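From: Terence Bramwell
To: shopfloor list
Date: 19 July 2018
Subject: Re: can they do the boring jobs yet

Eilif Holmgren wrote:

> Went to the Waseteck open day in June. Arm there packed 200 cartons
> before lunch and everybody clapped. Then I asked if it could thread
> a drawstring back into a hood and got a very long silence. We have
> 4 people doing nothing but hand finishing and repairs. Are we
> kidding ourselves waiting for a machine? Anyone on the list
> running one on soft stuff, day in day out?

Eilif – short answer no, not for your hoods. Typing this between deliveries so excuse the mess.

Cartons are easy. Stiff, same size, same place every time. We've had a Zesteo cell on boxes for 2 years and I'd buy it again tomorow. Cloth is another story. Tried it on folding shop towels, 100 in the test, and the pile at the end looked like my son's bedroom. Fitted sheets, forget it.

Same at home by the way. Vacuum, ok. Dishwasher if you count that. Socks, no.

Where I'd look if I were you is the surgical people. They've been at needle and thread for years, on practice pads, and it's your problem really – soft material that gives when you push it, curved needle, thread that goes wherever it likes. 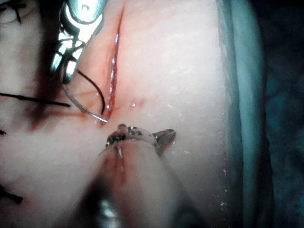

Mostly there's a surgeon's hands on the controls though, so don't go telling your boss it's automatic. Letting the thing pick its own spot to go in, pull through, tie off, no help – different question, and I wouldn't bet a repair bench on it. Also the price. You could pay your 4 for a good long while.

Fediren are supposed to have a sewing demo, havent seen it. Hafþórsson quoted us for a gripper for fabric and wouldn't put a cycle time in writing, make of that what you will.

Keep the people. Get the arm for the cartons. Can send you our towel numbers if you want them, they're on the other laptop.

Terence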